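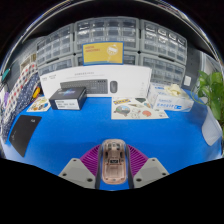
Zollance Nông hand-held gripper

Equipment for collecting manipulation demonstrations without a robot in the room

Product summary

The Nông is a two-finger gripper on a handle, with a wide-angle camera looking down at the fingers. You pick things up with it, put them down again, and the recording becomes training data for a robot arm that has never met you. It is sold to labs that would like more demonstrations than their arm, their arm's schedule and their arm's emergency stop will allow.

Fingers

Each finger is a soft ribbed wedge with a darker contact strip along the inside. The wedge bends where it meets the object and wraps a little, so a curved shell or a smooth side gets a line of contact instead of a single hopeful point. Grey side plates keep the wedge from twisting out of the jaw. The same fingers fit the hand-held unit and the arm-mounted version, and we would ask you to resist mixing them with anything from the 3D printer down the corridor.

Replacement fingers are supplied in pairs. Change both together. One new finger and one old one will grip perfectly well and ruin your comparison.

The see-through problem

Most grasping data is full of mugs, blocks and fruit, all of which have the decency to be opaque. Clear and tinted plastics are less obliging. A translucent computer mouse shows its outline, its highlights and its insides all at once, and a policy trained on solid objects may well go for the circuitry.

Khải Ninh and Phong Hứa ran the Torkcombe study to see how much of this could be fixed with data alone, leaving the hardware as it was. They used 26 household and desk objects, 13 of them clear or tinted, and recorded 20 grasps of each with the Nông on cluttered tables. Clutter was left in on purpose: printed boxes, sticker sheets, gloves, plants, drawers with shiny fronts. A picture of a mouse on a keyboard box is a fair test of whether the policy has understood the assignment.

What they found

Policies trained only on the opaque half reached for see-through objects with confidence and poor aim. The usual failure was closing on a visible internal part, so that the fingers arrived at the right object and the wrong place. Adding the clear half of the recordings brought the grasp point back out to the shell.

Plain backgrounds helped less than expected. Policies trained on tidy tables did well on tidy tables, a result that Hứa describes in the write-up as "reassuring and of no use". Recordings made in clutter carried over better, including to a second bench with different lighting.

Two objects defeated everyone. One was a clear soap dish. The other was also a clear soap dish, but smaller.

Method notes for people repeating it

Approach along the long axis where you can, and let both strips touch before you squeeze - lopsided contact shows up in the data as a small shove, and the policy will learn the shove.

Move the background items between objects, never between two grasps of the same object.

Keep the failed grasps. Label them as failures. They were worth more in training than Ninh had budgeted for, and they are certainly easier to produce.

Wipe the lens before each session and again after lunch.

In the case

Hand-held gripper with camera fitted
2 spare finger pairs
Mounting plate for the Vadport wrist
Charging lead
Printed quick-start sheet

Not included: robot arm, objects, patience.

Availability

The present finger design replaces the one shipped up to March. Older units take the new fingers with no change to the jaw, though the camera should be recalibrated afterwards. The Torkcombe recordings and object list are supplied on request with any order.

Page last revised Aug 26, 2020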